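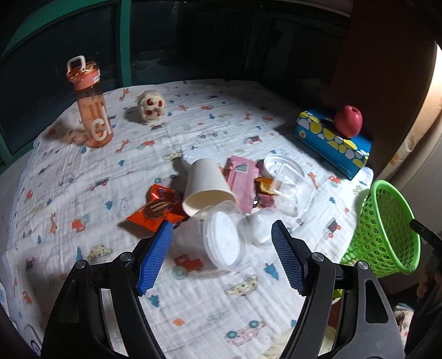 Paper cup, plastic cup and a wafer wrapper on a quilted blanket.

Search this site
Search
Type and press enter

Charge me for the cup

Garbridge is thinking about a deposit on takeout cups, and most of the people I drink coffee with are against it. I'm for it. I would go further than the plan on the table, which covers plastic and leaves paper alone.

The plan adds 60 cents to every cold drink sold in a plastic cup inside the town limits. Bring the cup back to any shop that sells them and you get the 60 cents back. The objection I hear most is that it punishes people who are already careful. It doesn't. If you're careful, you return the cup and you've paid nothing. The person who pays is the one who leaves it on the wall by the bus stop, and that person is sometimes me.

I kept every takeout cup I bought in September in a box by the back door. I would have told you I bought a couple a week. By the end of the month I had to get a second box. Throwing each one away took no thought at all, so I had no memory of them.

The shops have a better argument. Tarix, where I go most mornings, has a counter the size of a door and nowhere to stack returns. The owner says a busy Friday means 200 cold drinks. If even half of those cups come back sticky, somebody has to rinse them and find a place to put them. I think the town should pay for that. Skarwood put a return bin outside every shop and had a truck empty them 3 times a week. The bins are ugly and they work fine.

I also don't buy the idea that paper should get a pass. Most paper cups have a thin plastic lining, and our recycling center won't take them. They go in the same truck as everything else. People feel better holding one, and the plan rewards that feeling. Put the same deposit on both and let people choose the one they like drinking from.

Painemal, the roaster out on the highway, already lends out steel cups for a deposit. They bought 1,000 of them and most are still going around. I have two in my car right now that I keep meaning to take back – and I will, because they're holding my money.

The council votes next month. Written comments can be dropped off at the town office until noon the day before.

Get new essays by email. Enter your address to subscribe. You can unsubscribe at any time.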